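Home | Notebook | Samples | Goh room | Contact

June, by Endang Hidayat

Paper glue test, second round. I use now the Fulico paste and the old Rundbridge paste on the same gray card. Each strip is pressed for 90 minutes, then I hang the weight and write the time when it lets go. Strip 3 of the Fulico let go very early, I think I spread it too thin near the corner.
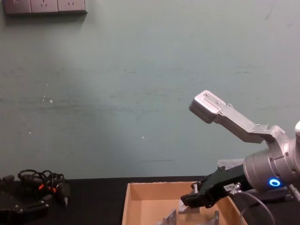 The Rundbridge strips all hold until evening, but the card becomes wavy and I don't like it for the book covers. Lurkton asked for flat covers, so this matters more than the strength. Tomorrow I repeat strip 3 with a new brush, and I try 6 drops of water in the paste instead of 10. Batch number on the Fulico jar is 766, please write it down if you open another one.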